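Subject: Re: [Torura-tables] Oiling the tops before the hall reopens
Date: December 15, 2020

On the oiling proposal, the earlier message said:

> Hello all,
>
> I've had a quote from Bromberg for their hard wax oil and I think
> we should go ahead. It works out at 133 dollars for the big tin, which
> they say will do 8 tables with two coats each. The tops have lost
> their colour a bit since July and the grain would come up
> beautifully. We'd sand lightly first, 3 people could do it in a
> weekend, and we'd have the whole lot back in the room before the
> sewing group needs them.
>
> If there are no objections I'll order the tin.

I have an objection, or at least a few questions, and I'd like them answered before anybody opens the tin.

First, who decided these tops were solid timber? I've read the message twice and it takes that as given. Oil is for wood that can drink it. If the surface is a laminate, the oil has nowhere to go. It sits there, goes tacky, collects fluff and ends up on the sleeve of whoever leans on it first. Sanding would be worse. You go through the printed layer in a few strokes and there's no getting that back with any product Bromberg sells.

I know the answer I'll get, that they look like wood. Of course they do. Pacheco, who supplied them, had a whole catalogue of honey-coloured tops and the word "oak" turned up all through it, mostly next to the word "finish". I no longer have the catalogue and I doubt anyone else kept theirs, so I can't say which line we bought. At 35 dollars a table, though, I'd be surprised if we got solid anything.

Second, what is meant by "lost their colour"? Mine looks dull in the evening and perfectly good at ten in the morning. I put that down to the light. I also wiped it with a damp cloth and a drop of dish soap and the dullness came off on the cloth, a nice grey colour. Has that been tried on the others? The spray cleaner we were all using through winter leaves a film, and a film isn't faded wood.

Third, the two-coat claim. The Kutuvside hall did theirs with something similar (real timber, in their case) and ran short before the second coat. I wouldn't take coverage figures off a sales sheet.

What I'd suggest, in this order:

1. Look closely at the top with a lamp off to one side. Ours has a pale pattern of bands and long ovals, with finer streaks running across, and it's smooth with a bit of a sheen where the light catches it. To me that says laminate.

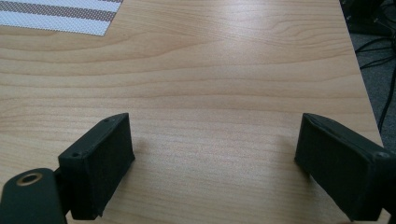

2. Get underneath and look at the edge and the underside. If the grain on top doesn't carry on through the edge, you have your answer. Edging strip can fool you, so find a corner where it's lifted.

3. Put one drop of water on the top and leave it for ten minutes. Bare wood will darken. If the drop just sits there – and I expect it will – you've got either a laminate or a sealed finish, and neither wants oil on top of it.

4. Wash one table properly and stand it beside an unwashed one in daylight before deciding there's a problem to fix.

If somebody does all that and still finds thirsty timber, fine, order the tin and I'll bring my own rags. Until then please count me as a no. And could whoever has the spare key check whether the sander is still in the back cupboard? I'd sooner it stayed there for now.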